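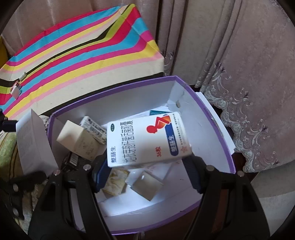
整肠生 capsules, 36粒 on the carton, and the white box with the purple rim

Ticket 224 — Pinlow home inventory app, label scan
Opened by: Lai-ching Chung
Status: waiting on support

Hi again! So I'm finally sorting out the family medicine box and I wanted every carton in Pinlow, with the expiration dates, before we all go away in June. Most of it went in fine. The capsules in the photo won't save under the right name, though. I scan the barcode, the app thinks for a bit, and then it files them as "Unknown supplement" with a quantity of 7. The carton says 36 in red, plain as anything, so I have no idea where the 7 comes from.

What I've tried so far:

Restarted the app, then the phone. No change.

Typed the name in by hand. It takes 整肠生 but when I add the longer name, 地衣芽孢杆菌活菌胶囊, the save button goes gray. If I delete the long name it comes back — so maybe it's a length thing?

Switched the label language from English to Chinese (Simplified). Now it shows the long name correctly in the preview and loses it when I hit save. Closer, I guess!

Then I thought I'd better check whether it was only medicine, so I put out the striped cloth and started on the skin care boxes.

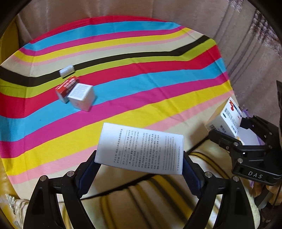 The 30ml one was worse, because it has Chinese and Latin ingredient names in the same block and the app tried to read the whole lot as the product name. I got an item called SIMMONDSIA CHINE and nothing else. Funny for a minute, less so when I had to delete it 2 times before it stayed deleted.

4:20 pm, update: tried it on my old tablet, same account. Same gray button. So it isn't my phone.

Could you tell me if there's a limit on the name field? And is there any way to mark just the part of the label I want read? I have 56 items in there already and I really don't want to start over. I can send the export file if it helps.

Thanks,
Lai-ching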